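Taped keep-out lines for small benchtop arms -- real practice or decoration?

vmrema
Our shop at Brendamier is writing rules for two small arms on a shared bench. The draft says tape on the floor marks the keep-out line, one trained person within reach of the stop, and no hands over the bench while the arms are powered. It runs to 13 pages. Does anyone follow something this long for arms that lift fruit?

kettlepoint
Length isn't the problem. Tape is. Tape doesn't stop anything. Either it's tied to a scanner or it's paint. I've read a stack of these in-house documents and every one leans on tape because tape is cheap.

azadeh_b
I'd push back a little. We used tape at Pronitz and people did respect it, mostly. New hires ask what it's for and then you get to tell them.

kettlepoint
"Mostly" is doing a lot of work there. Did you log the times they didn't?

azadeh_b
We logged 6 crossings in July. All were people reaching for something on the bench. Nothing got hit.

kettlepoint
So that's 6 that somebody bothered to write down.

dunnock44
What does the draft say about the operator's laptop? Ours was always parked right next to an arm, and the cables ended up wherever they ended up. I'd take one rule on cables over three pages on tape.

vmrema
One line: "Keep the operator station tidy." That's all of it. I didn't write that part.

dunnock44
Then it isn't a rule. Tidy according to who? Give a distance from the arm's full reach and say where the cables run. You can check both with a tape measure.

vmrema
Fair. I went over to the bench on Saturday with the draft in hand and tried to mark each line as something I could check or something I couldn't. Most of the second page failed.

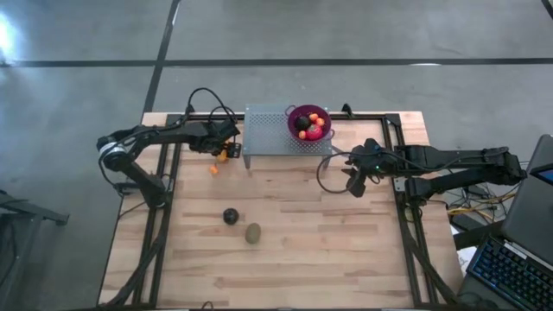

The "no hands over the bench" line bothers me most. If a piece of fruit rolls away, the operator is going to grab it. I know I would. The draft wants a full power-down first, and I doubt that lasts a week.

azadeh_b
Make the stop quick to reset and they'll use it. Ours took forever, and that's where most of our crossings came from.

kettlepoint
That I agree with. I still want a scanner.

mussa_fan
Small arms can still pinch a finger -- don't let "it only lifts fruit" into the final version.

vmrema
Taking that phrase out. The cable line is getting rewritten too. The tape stays for now, kettlepoint, sorry.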